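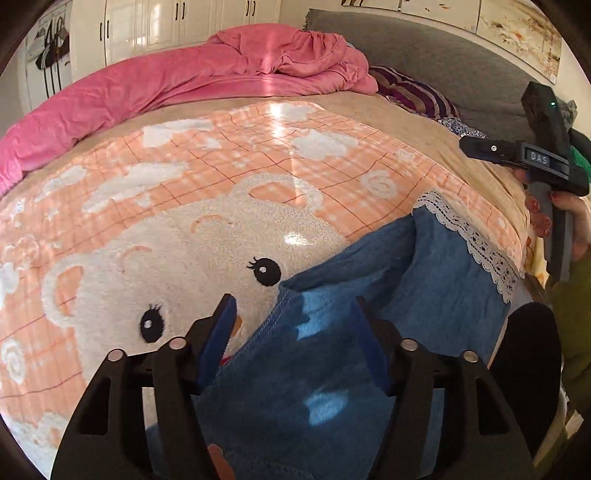 16/06/2026. Open day at the Kosisley lab, afternoon slot.

Went over after lunch with two from our bench. They ran three stations: bin sorting with an arm, a mobile base doing corridor runs, and the hand-held gripper station for cloth work. I spent most of my time at the last one.

The bedroom set is a proper furnished room. The task is towel handling on the bed, one gripper per hand. Each visitor got 5 tries after watching 7 by the regular operator. The bed has a printed fleece blanket on it, and a blue towel goes on top, folded. Asked if they ever run it on a plain sheet. They do, but they want patterned bedding in the set as well.

Notes from my own turn:

- The first try I closed too early and got only the top layer. The host told me to open wide, come down over the fold and then close.
- Easy to pick up blanket along with towel. Did this twice. Tilting the jaws a little before closing helped.
- Lifting is fine with one hand. Laying the towel down flat takes both, and my left was much worse than my right.
- Wrists tired by the end. The regular operators do 18 minutes and then swap, which seems sensible.

The Vasetti people were there asking about calibration. Answer was once at the start of the session and again if a gripper gets dropped. No drop counter, they just write it on the sheet.

Their target for the towel task is 2000 accepted runs, to be finished in August. A run gets thrown out if the towel leaves the bed or if the operator touches it with bare fingers. I would have lost two of mine on that.

The arm demo (Stamis controller) stopped once on a safety limit and was restarted from the pendant. Sorting was slow but it kept going after that. Did not get to see the corridor runs, the queue was too long.

To do here:

- Try the tilt on our own cloth station, same towel, flat and folded.
- Look at finger pad wear. Ours are the original set and I have not checked them in a while.
- Copy their reject rules into our run sheet, they are shorter than ours.
- Ask Koo for a price on spare pads, two pairs.
- Send thanks to Kosisley and ask for the slides from the morning talk, which we missed.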